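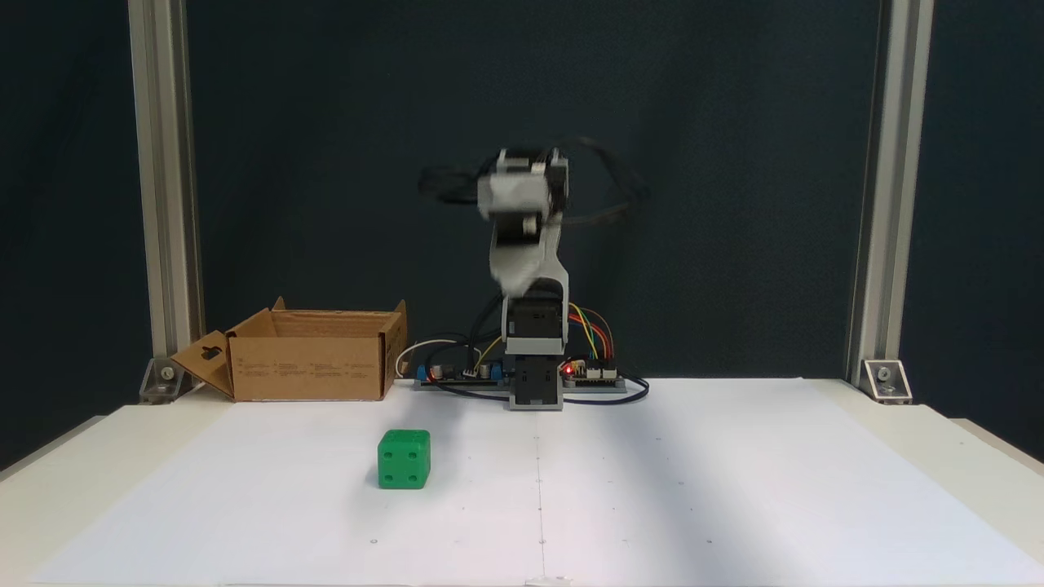
Robotic arm on a white tabletop, gripper blurred

Ticket 231, Ulora finds catalog, Brermont dig
Oct 9, 2020. Hello again, and thank you for being so patient with us! Tomb records past number 1000 won't open.

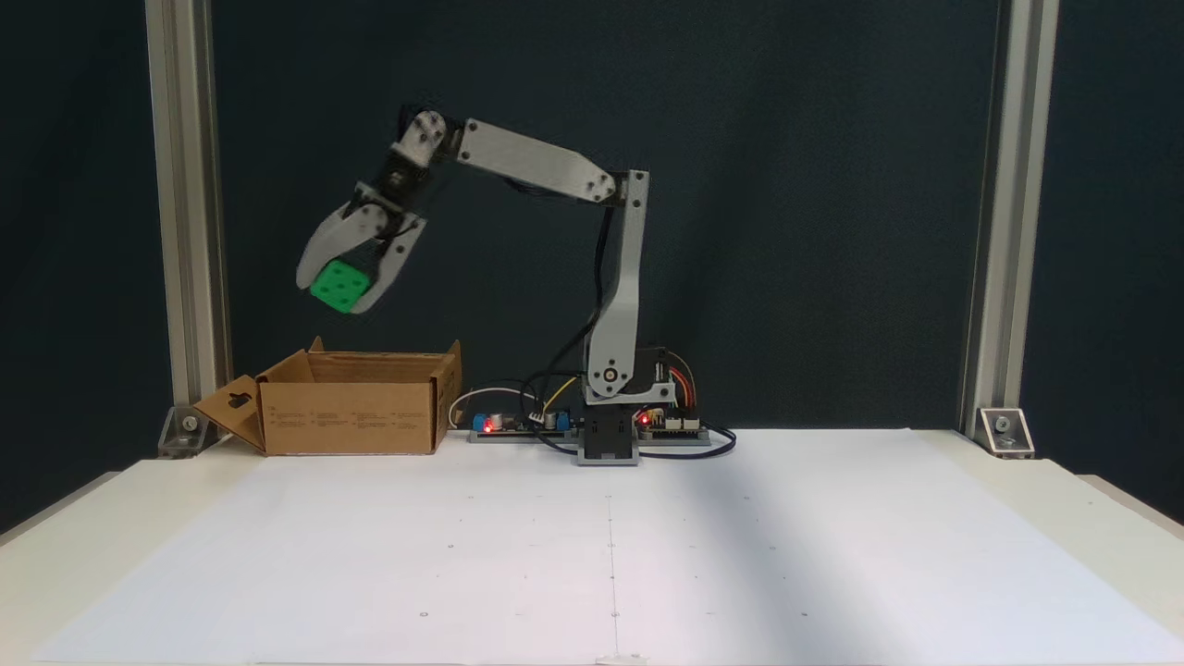
The Makris trench map is fine, bless it, except that the burial markers have lost their color. They should be green, much like the cube up there in the gripper, and ours are all plain white. 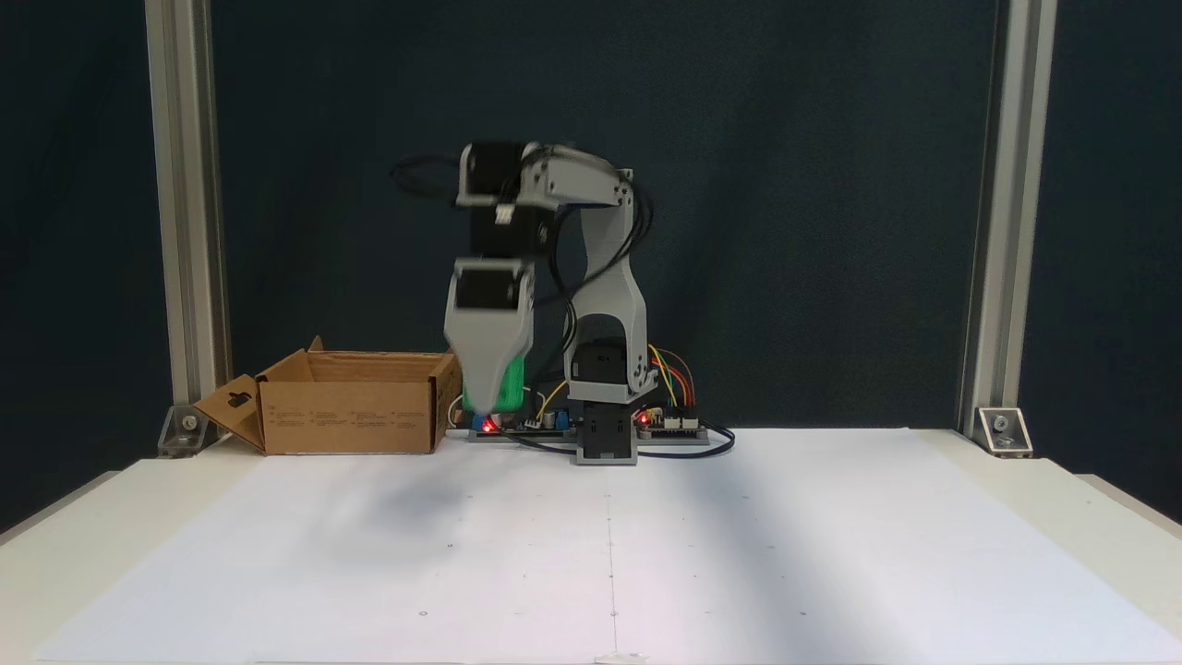
Flevbridge had us clear the cache 3 times. The sarcophagus page still sticks halfway, its picture hanging over the text with the top bent left like that gray forearm, and we can't read the inscription notes.

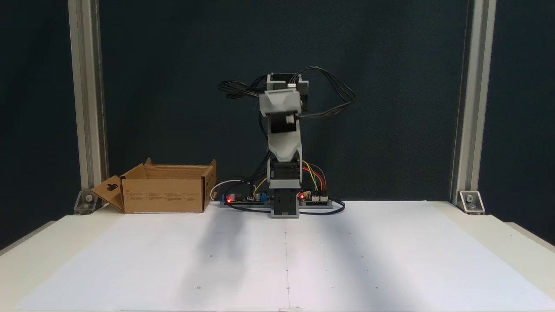

We did get 20 records back by re-importing them one by one, so I'll keep going while you look. We'd love the rest before the November opening.

Status: open, with Flevbridge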